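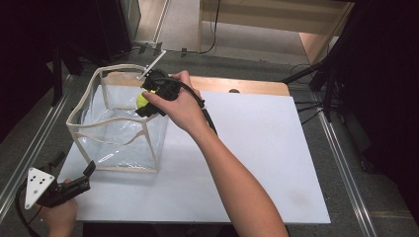

Sorotus Clear Cube Tote, Open Top
Catalog item 93
Rindwood School and Recreation Supply

Overview

The Sorotus Clear Cube Tote is an open-top carrier in clear vinyl with cream edge binding and a wide beige fabric strap. It is intended for the storage and short-distance carrying of light items such as tennis balls, beanbags, yarn, soft toys and craft supplies. The contents can be seen from every side, and the tote may be set down on a table, a shelf or the floor with the top fully open.

Rindwood supplies the tote to schools, recreation departments, libraries, senior centers and household customers. It replaces the earlier Sorotus drawstring ball bag, which has been withdrawn from the catalog. Customers who hold open orders for the drawstring bag may transfer them to the cube tote without charge, or may cancel them in the usual way.

Construction

The walls and the bottom panel are flexible clear vinyl with a glossy finish. Cream binding is sewn over the top rim and down the vertical corners. The binding gives the tote its outline and protects the cut edges of the vinyl.

The tote contains no wire, board or rigid insert. The rim is soft and will sag or curve between the corners, particularly when the tote is empty or lightly filled. This is normal and does not indicate a fault. Customers who require a straight, rigid rim should consult the listing for the Wumero hard-sided bin, which occupies the same shelf space but does not fold.

The strap is a flat band of woven fabric with a line of stitching along its length. It is sewn to the body of the tote and cannot be removed or adjusted. Strap length is 57 centimeters. The strap is designed for carrying in the hand or over the forearm. It is not long enough to be worn across the body by most adults.

There is no lid, zipper, snap or drawstring. The open top allows items to be dropped in or taken out with one hand, and for this reason the tote should not be used where the contents could spill onto a stairway or roadway.

Suitable Contents

The tote is well suited to items that are light, dry and free of sharp edges. Customers have ordered it for the following purposes:

Tennis balls and other soft balls for lessons, physical therapy and playground use
Beanbags, rings and scarves for indoor games
Yarn, felt and fabric remnants
Hats, gloves and small outerwear in classroom entryways
Bath toys, once they have been dried
Lost-and-found items awaiting collection

For tennis balls, the recommended fill is 40. At this level the balls remain below the rim while the tote is carried. More can be placed inside when the tote is standing still, but the walls will bow outward and the upper layer may roll off.

The tote should not be used for glass, hand tools, unwrapped food, liquids, batteries or any heated item. Permanent markers, newsprint and freshly printed sheets should be kept in a paper folder or box before being placed inside, as ink can pass into clear vinyl and leave a stain that will not wash out.

Appearance of the Vinyl

The vinyl is packed flat and arrives with folds. Light wrinkles across the walls and a diagonal crease in the bottom panel are to be expected. Most fold lines soften after the tote has been left open at room temperature, although some may remain visible for the life of the product.

The glossy surface reflects overhead lighting. Under strong ceiling fixtures, bright patches may appear on the bottom panel and along the sides. Where the tote will be used for display, Rindwood suggests placing it to one side of the nearest fixture or choosing a shelf with a surface above it.

Because the vinyl is clear and untinted, the color of the table or shelf shows through the bottom. A tote placed on a white surface will look white at the base. Small items that match the color of the surface may be difficult to pick out, and a contrasting sheet of paper placed under the tote will generally correct this.
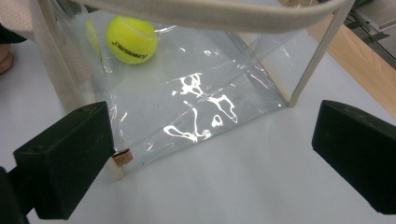

Unpacking and First Use

Remove the tote from its mailing sleeve and discard the sleeve at once if young children are present. Unfold the walls fully and stand the tote upright on a clean, level surface. Press the bottom panel flat with an open hand, working from the center toward the corners.

New vinyl may have a noticeable odor. Leave the tote open in a ventilated room overnight before placing fabric items inside. Balls and hard plastic items may be placed inside immediately.

If a wall folds inward and will not stand, place a few light items against the inside of the bottom seam. Two or three tennis balls are usually enough. Do not use a hair dryer, an iron or any other source of heat to remove creases. Heat will cloud the vinyl and may loosen the binding.

Use in Classrooms and Programs

The tote is often used at cleanup time, when children return balls or blocks to a shared container. It should be placed on the floor or on a low table, with the strap laid to the outside so that it does not cross the opening. A strap left across the top will catch items as they are dropped in and may pull the tote over.

For sorting activities, programs may wish to assign one tote to each kind of item. The cream binding accepts a small clip or a looped paper tag. Adhesive labels may be applied to the vinyl, but they should be removed within one school term. Older adhesive hardens and is difficult to lift without scratching.

For tennis instruction, the tote is suitable for carrying balls from the storage room to the court and for collecting them at the end of a lesson. It is not intended to stand on a court during play. Wind will move an empty tote, and a clear object at ground level is easily overlooked by a player moving backward.

Staff should lift the tote by the strap and support the base with the other hand whenever it is more than half full. The tote should not be lifted by the rim, dragged across pavement, or hung from a hook while loaded.

Cleaning and Storage

Wipe the vinyl with a soft cloth dampened with lukewarm water and a small amount of dish soap. Wipe again with plain water and dry with a second cloth. Felt fibers from tennis balls tend to collect in the bottom seams and can be removed with a dry, soft brush before washing.

The binding and strap may be spot cleaned with the same solution. Allow both to dry completely before the tote is folded. Fabric that is folded while damp may develop mildew, which is not covered under the product guarantee.

Do not machine wash or tumble dry. Do not use bleach, alcohol, window cleaner, acetone or abrasive pads. Disinfecting wipes may be used occasionally on the vinyl if the surface is rinsed afterward – repeated use without rinsing will dull the finish.

To store the tote, bring two facing walls together, fold the bottom panel upward and lay the strap flat on top. Store away from direct sun and radiators. Vinyl becomes stiff in the cold, and a tote that has been kept in an unheated building should be brought indoors and allowed to warm before it is unfolded. Totes may be stacked flat, but a sheet of plain paper should be placed between them to keep the surfaces from clinging.

Ordering

Item 93 is sold singly or in a set of 5. All totes in a set are identical in size, binding color and strap. Cream binding with a beige strap is the only color combination offered at this time.

Balls, tags and clips are not included. The Rajput line of practice tennis balls is listed separately and may be shipped in the same carton on request. Requests should be entered in the notes field of the order form and not sent by separate message.

Schools and public agencies may submit a purchase order. Household customers should use the regular checkout page. Orders received before noon on a business day are prepared the same afternoon. Orders for several sets may be sent in more than one carton, and the cartons may not arrive together.

Returns and Guarantee

Unused totes may be returned in their original sleeve for exchange or refund. A tote that has been unfolded for inspection is considered unused if it is clean and has not been labeled.

Rindwood guarantees the seams, binding and strap attachment against separation under ordinary use. The guarantee does not extend to creasing, surface scratches, ink transfer, clouding caused by heat or cleaning products, or damage resulting from sharp or heavy contents.

To make a claim, customers should supply the order number and a clear photograph of the affected seam or strap. The tote should be kept until a reply has been received. Replacement binding and straps are not sold separately, and Rindwood does not carry out repairs. Where a claim is accepted, a complete tote will be sent.

Related Items

Wumero hard-sided bin, open top
Rajput practice tennis balls
Sorotus paper tags with loop, plain
Sorotus shelf liner, white or gray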